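The county party headquarters in Firkthorpe holds an open day every September, on a Wednesday, at two in the afternoon, when most people who might vote for it are at work. I went because a leaflet had come through my door with my name spelled correctly, and after 11 years on the wrong side of their mailing list I felt that deserved a response.

The building used to be a furniture showroom. You can still see the word BEDS in the brick if the light is low. Kamol Thepsuriya, the deputy organizer, met us at the entrance and handed out stickers in two colors, one for members and one for "friends." I was a friend. The friends were asked to wait for the members to go in.

We began in the phone room: 16 desks and a whiteboard with the districts written down the left side. Lomholm was circled twice. I asked what was happening in Lomholm and Thepsuriya said it was a conversation. Later, by the coat rack, a man with a member's sticker told me the sitting candidate there, Wiroj Ratanaporn, had gone over to the Gurnier faction over the summer and taken the voter list with him. So it was a conversation, I suppose, in the sense that people had stopped having one.

Outsiders tend to imagine the factions as camps with ideas. The Gurnier people want the primary moved to spring. The Bozsik people, named after the street where they used to meet, want it left where it is, and have wanted this since the year they lost the last spring primary. On everything else, water rates and the bus contract included, they vote together and then issue separate statements.
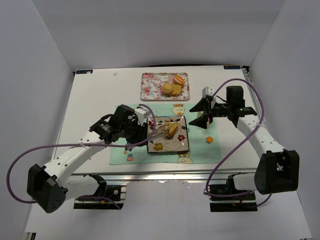

The main event was a talk upstairs called "Who Speaks for the Base?" Two people did, for 40 minutes each. Boonsong Yensuk, for the Bozsik side, argued that the party had lost touch with the working people of the county, and he read this argument from a binder. Kanokwan Thongdee, for Gurnier, argued the same thing without a binder and got more applause. A coalition in this county gets divided up much like the round slices and the single bun on that flowered tray: there are plenty of slices, so everyone is gracious about them, and all eyes stay on the bun. The bun this time is the chair of the finance board. Neither speaker mentioned it. Both looked at Duangjai Phetsri, who holds it now and was sitting in the second row with her coat on.

Questions were taken on cards. Mine asked whether the party would publish the minutes from the August meeting. Thepsuriya read it aloud, thanked the friend who had written it, and moved on to one about parking.

The tour ended in the archive, a long room with good shelves – left over from the showroom – and boxes of posters going back to before my parents moved here. I liked this part best. One candidate from Firkthorpe had promised a bridge in four elections running, and his posters show him aging while the drawing of the bridge stays the same. He won three of the four. I crossed the river by the old ford road on my way home, and it added twenty minutes.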